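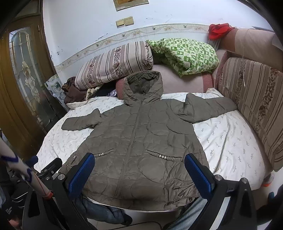

Bonach Hooded Down Jacket, Olive Khaki

I've wanted a green jacket in the shop for ages, and the Bonach is the one I finally ordered in. It's a quilted down jacket with a hood and a long zipper that goes from the collar right down to the hem, so you can close it all the way up when the wind gets nasty. The color sits somewhere between olive and khaki and I've worn mine with pretty much everything I own!

My favorite part is the pockets. They're set on a slant near the waist, and each one is trimmed with a row of little pearl-like beads — pretty, but small enough that you can still wear it to walk the dog. Down by the hem there's a drawstring with metal cord locks. Pull it in if you like more shape, or leave it loose if you're wearing a big sweater underneath (I do, from October on).

The quilting is irregular, so the stitched panels don't line up in tidy rows like on most puffers. Jolán Kun, who helps me pick the winter stock, wasn't sure about that at first and then bought one for herself.

Sizes run a bit roomy. I'm between two sizes and took the smaller.

Care: close the zipper, turn it inside out, wash cold on gentle. Dry it on low with 2 or 3 clean tennis balls and shake it out now and then. It'll take around 75 minutes. Please don't iron it, and go easy near the beads.

Storage: hang it up or lay it flat. If it's been squashed in a suitcase, give it a night to puff back up.

Shipping is free on orders over $40. Questions about fit? Write to Marin Todorova at the Lulimside shop and I'll get back to you — usually by evening.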